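Zervas Grasp Planner: Frequently Asked Questions

Which objects does the planner support?
The planner accepts rigid and soft items up to 600 grams. Thin fabric and ribbon require the soft-contact profile, which lowers the closing speed and limits fingertip force.

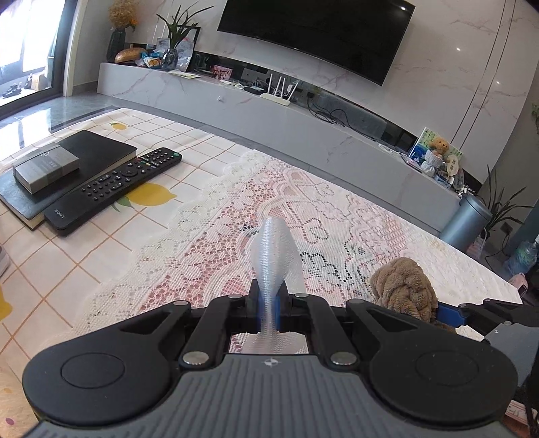

Mesh ribbon held between the fingertips, above a patterned lace cloth.

Why does perception sometimes miss the edge of an item?
Openwork or printed cloth may be read as part of the object. Operators should set the mask threshold to 40 and run segmentation again - a restart is not required.

Who approves changes to control settings?
Requests are sent to Aliki Stamatopoulos at Zervas.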